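Category: Site Safety > Checklists > Stores and Workbenches

23 July 2019 | Samuele Grasso

Quarterly inspection, small parts store, Eltport workshop. Comments follow each item. Items marked R need rectifying before the September inspection.

1. Aisles clear to full width. OK. Pallet jack now parked in its bay.

2. Shelving fixed to wall, load signs legible. R. Sign missing from bay 2. Rated load is 184 kg per shelf. Replacement ordered from Haslinger.

3. Heavy stock stored between knee and shoulder height. R. Two cartons of anchor bolts on the top shelf of the end bay. Xuân Lục to relocate.

4. Step stool feet and treads. OK. One tread worn but still within limits.

5. Lighting over benches. OK. Tube replaced since last visit.

6. Extinguisher accessible, gauge in green, tag current. OK. Tag no. 89.

7. Solvents and aerosols in the flammables cabinet. R. One can of Doltix degreaser left on the windowsill. Moved during inspection. Cabinet door does not self-close from half open; adjust the hinge.

8. Safety data sheets on hand. OK. Folder is out of alphabetical order.

9. Floor free of oil and dropped fasteners. OK, apart from washers under the Vandero drill press. Swept.

10. Compartment organisers: dividers seated, hinges and latches sound. Check with the lid fully open, on a flat surface. Cracked polystyrene leaves sharp edges, so discard any box with a split wall. Do not tape. 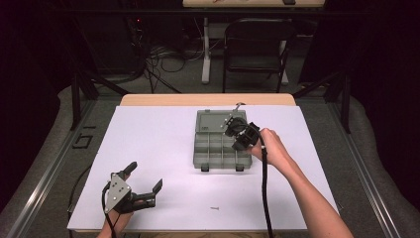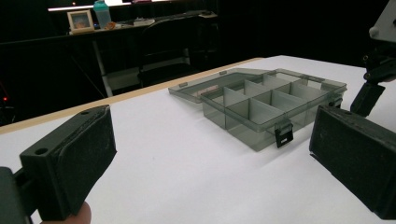 Item 10: grey divided organiser, lid folded back.

11. First aid kit sealed and in date. R. Eyewash expired. Stores code 58.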